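Search this site Enter keywords Go

The Long Tidy-Up at Serlow Hall

Our local history group has been meeting in the upstairs room at Serlow for eleven years now, and in all that time I don't believe we had ever gotten to the bottom of the cupboards. So in November we finally did it, a few hours every evening with a big pot of tea, and what a lovely lot of things came out! I promised everyone a page about it, so settle in - I do go on a bit.

The Tinik Street boxes

These were the worst of it, 51 envelopes of letters and receipts, most of them tied with kitchen string. Hryhorii Tkachuk sorted the whole lot by street (he grew up on Tinik Street and kept stopping to tell us who lived where), and they now live in the tall closet by the stairs.

The low cabinet

I'm very fond of this one, with its pinkish wood grain and that nice long top. The dark blue binder has the upper shelf all to itself for the time being, and I'd like the Busum newsletters to go in underneath once they've been hole-punched. The right-hand door has a little keyhole, so please tell me if you come across a key that might fit.
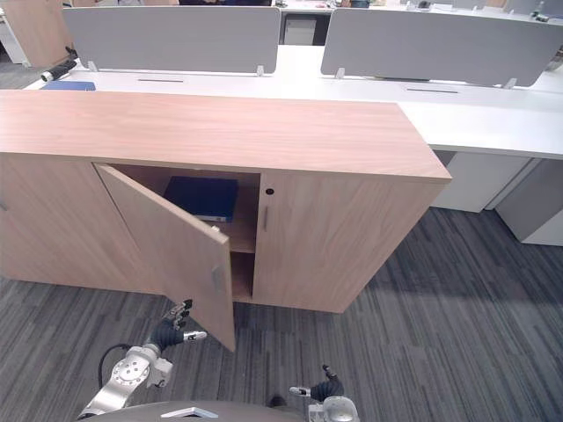 What's still to do

The Ahn family postcards need proper sleeves, and there are 1,459 of them - yes, I counted, over almost two weeks of suppers. If you have an hour free after 10 in the morning, come up and join us. Bring a sweater, it's chilly up there!

Comments (3)

Marge: Is the Tinik Street bakery in those envelopes? My aunt worked the counter.

Hryhorii Tkachuk: It is, Marge, two receipts for rye flour. I'll set them aside for you.

Dell P.: I have a jar of old keys at home, will bring it along.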